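Agyeman Trundivham Two-Arm Service Robot
Product page > Upper-body units > Trundivham

Model: Trundivham, humanoid torso with two arms
Supplied by: Agyeman
Page last revised: 5/20/26
Item no. 3209

Overview

The Trundivham is a two-arm robot for light pick and place work at home or on a shop floor. It comes with a gripper on each arm, the controller, the charging base and one year of software updates. Most people who write to us want to know one thing before they ask for a price: can it do the chores yet? The short answer is that it can do some of them, slowly, with a person in the building.

What it does now

Picks up single rigid objects from an open surface at waist to chest height.
Places them on a marked spot or in an open bin.
Carries a stocked tray between two stations on a flat floor.
Wipes a flat counter with a pad fitted in the gripper.

What it does not do yet

Folding laundry. It can lift a towel and lay it flat. It can't produce a stack you would want to put away.
Loading a dishwasher with mixed dishes.
Clearing a crowded shelf without knocking things over. Glassware is the weak point.
Anything on stairs.

Simulation testing

Each software release is run in simulation before it goes to a customer unit. The shelf task is the hardest in the set. The robot has to work with a mix of kitchen items that differ in shape and grip, such as a bottle, a shallow bowl, a loaf of bread and a cutting board. Release 61 was given 1615 shelf attempts. It finished 1000 of them with nothing dropped. We don't think that is good enough for unattended use and we don't sell it for that.
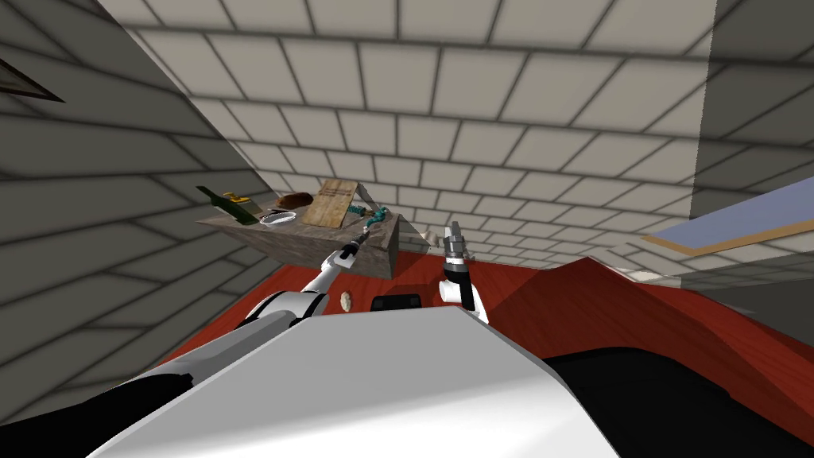
Shelf task in simulation, with the left gripper at the front edge of the shelf.

The same release does much better on a counter. Bottles lying on their sides are still a problem on any surface, and so are thin items like boards, where the fingers need an edge to get hold of. An update to the grasp planner is due in December.

Customer use

Nigel Lightfoot runs the packing room at Pustby and has had a Trundivham on the returns bench through two releases. His notes: "Good on boxes and jars. We still put a person on anything soft. It's slower than my staff but it keeps going over lunch. I wouldn't have it in my kitchen yet."

Options

Madness task pack. Extra simulated rooms and clutter layouts for customers who train their own routines. Needs a separate workstation.
Soft finger pads, sold in pairs.
Wall bracket for the charging base.

Before you order

Measure the doorways on the route. The unit ships upright and can't be laid down. The floor must be level and free of loose rugs. Home orders need a site check, booked through the contact form. Shop orders can go ahead with a floor plan.

Spare grippers and pads ship separately from the main unit.

Request a quote | Download the manual | Compare upper-body units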